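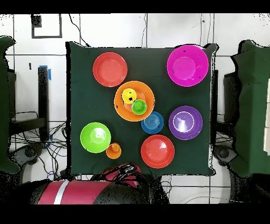

## Stacking arm, report no. 4 (March)

To: Quyên Hồ, Skekovholm workshop fund
Re: Diklow build

Quick one, sorry, writing this between jobs. Arm is up and running at the workshop. Green cloth is down on the tables, stops the bowls skidding. Base stack this month is cups inside the big orange bowl, then pink bowl on the cups, then purple if we get that far.

Spend so far £504 out of the grant. Biggest item was the new fingers from Diekmann, £165, worth it. Old ones were too thick to get over a rim.

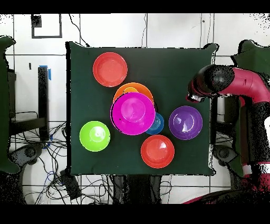 Cabling still a mess. Floor runs need proper trunking before the open evening, I've asked Vokance for a price, no reply yet. Will chase Friday.

## What works

- picking up by the rim, most colours
- placing a bowl on the cups, if the cups are stood apart enough
- restarting after a stop without going back to home postion

## What doesnt

Shiny plastic. Overhead lights bounce off the insides and the overhead view gets the rim wrong. Worst with the purple bowl, I've had to nudge the grip point by hand.
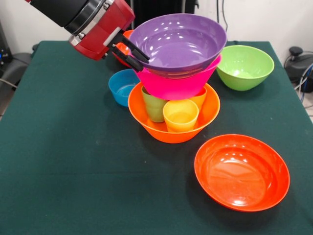 Also the release. Fingers open too fast and the top bowl can shift. Slowed it down, better, but now each go takes longer than I said it would in the last report. Logged 102 tries since then, full sheet is in the shared folder. Havent split them by colour yet.

The pink bowl sits high on those cups so the arm needs to come in from further up. Changed the approach path twice. Second one is the keeper I think.
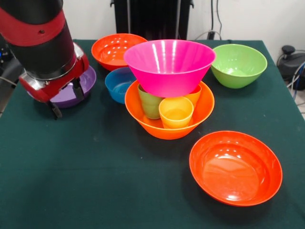 Next: diffuser for the lights, trunking, then tidy up the code so someone else can run it. Would like to move £40 from the spare motor line to the diffuser if thats ok with you, need a yes in writing.

Receipts to follow, two still in the van.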